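Remapping keys on a desktop keyboard

Remapping changes what the computer does when a key is pressed. The keyboard itself still sends the same code; the change is made in software between the keyboard driver and the application. These notes use Kevus, version 2, but most remapping tools follow the same pattern.

Before you start

Close any other program that intercepts key presses, including macro tools and clipboard managers with global shortcuts. Two interceptors running together will produce doubled or missing characters. Check that the system layout is set to English (United Kingdom). If it is set to United States, the @ and " keys will appear swapped, and a remap is the wrong cure.

Finding the key code

Open Kevus and choose Tools, then Key Monitor. Press the key you want to change and note the code in the left column. The right column shows the character, which depends on the layout and should be ignored. Modifier keys report a separate code for left and right — record both if you want them to behave alike.

Writing the map

Maps are plain text files with one rule per line: source code, a space, target code. Lines beginning with a semicolon are comments. To turn Caps Lock into a second Control key, enter the Caps Lock code followed by the left Control code. Rules are read from the top, and the first match wins. A file may hold up to 3000 rules.

Save the file in the Maps folder and select Reload. An error in any line causes the whole file to be rejected, and the line number is written to the log.

Testing
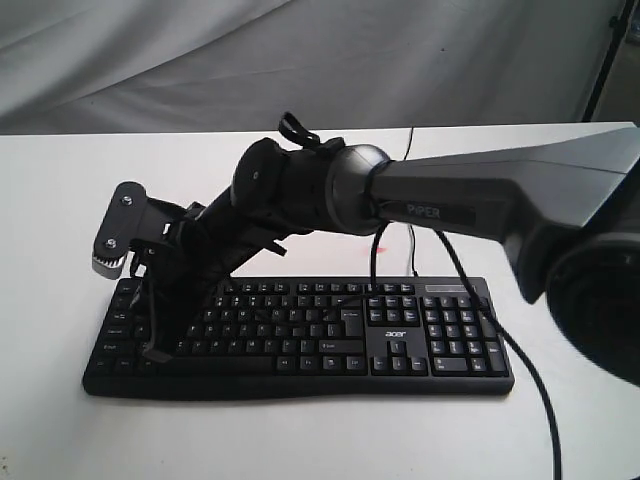
Type a full paragraph in a text editor before relying on the map. Single key presses will not show timing faults. Then hold each remapped modifier and press a letter, a number and a function key in turn. If a modifier sticks, raise the release delay to 11 milliseconds and reload.

Sign-in screens ignore the map, as Kevus starts only after the user session has opened. Passwords must therefore be typed with the original keys.

Undoing a map

Select None from the Maps menu. The file stays in the folder and can be loaded again later.

Thanks to Ayane Ueda for the correction on modifier codes.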